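Packaging and Materials Handling – Course Handout, Unit 4
Small Boxes, Trays and Taped Bundles

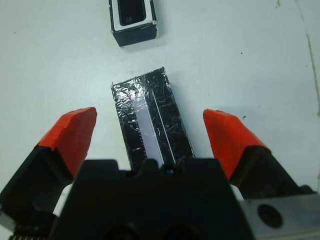 Surface protection in small-goods packing falls into two classes: coverings that are bonded to the board, and coverings that are applied after the goods are assembled. The two classes wear differently and are inspected differently. A bonded covering fails first where it is folded, and the lower corners take most of the abuse because the box is slid more often than it is lifted. The small black box is a typical case: its covering has frayed at the bottom corners and lighter patches show through, while the white rim around the opening gives a clean reference line for judging squareness. The block lying below it is wrapped in clear tape, and the tape has creased along the surface and bunched at the squared-off end. Both conditions are graded in this unit.

4.1 Terms

Covering – paper, cloth or film bonded to the outer wall of a box.
Rim – the exposed upper edge of a lining or inner frame.
Overwrap – tape or film applied around a finished item.
Bunching – excess overwrap gathered at an end or corner.
Bridging – overwrap stretched across a corner without touching it.

4.2 Grading corner wear

Grade 0: covering intact, no color change.
Grade 1: scuffing only, covering still bonded.
Grade 2: covering frayed, lighter material showing.
Grade 3: board softened or split.

Grade each lower corner separately and record the worst. Work on a plain, light tabletop under diffuse light. A single hard lamp exaggerates scuffs on matte black and hides creases in glossy tape – turn the item, leave the lamp alone.

4.3 Grading overwrap

Creases along the length of an item are cosmetic unless they cover a label or a seam that has to be read. Glare counts as cover if it remains after the item has been turned through a quarter circle. Bunching at an end is acceptable when the item still seats flat in its tray. Bridging is always recorded, since the film tears there first.

4.4 Slide test

The Bakville procedure uses 1,000 strokes on a smooth board under a 64 gram load, with a corner reading at the midpoint and at the end. The Drarkcombe variant runs to 2,000 strokes and omits the midpoint reading. Results from the two are not interchangeable. Use Bakville for all coursework.

4.5 Assignment

Grade two covered boxes and one overwrapped item of your own choice. Submit the sheet to Declan Brunton, room 217. Questions on the slide test go to Berkay Ekinci. Sheets without separate corner readings will be returned unmarked.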